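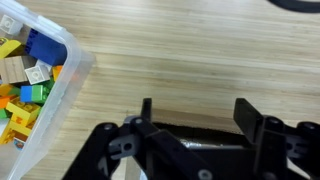 Qui sommes-nous ?

L'atelier Baltard est né en 2012, dans l'ancienne mercerie du quartier, de l'envie toute simple de Traian Munteanu et Sorin Nedelcu : offrir aux petits un endroit où empiler, démonter et recommencer sans qu'on leur demande de ranger toutes les cinq minutes !

Nos grosses briques à emboîter, bleues, jaunes, vertes ou orange, vivent pêle-mêle dans des bacs transparents, que les enfants choisissent eux-mêmes (et vident souvent d'un seul coup, il faut bien le dire). Les 200 familles adhérentes peuvent aussi emprunter un bac pour 12 jours. Le prêt reprend chaque année en janvier. Poussez la porte, le café est offert aux parents.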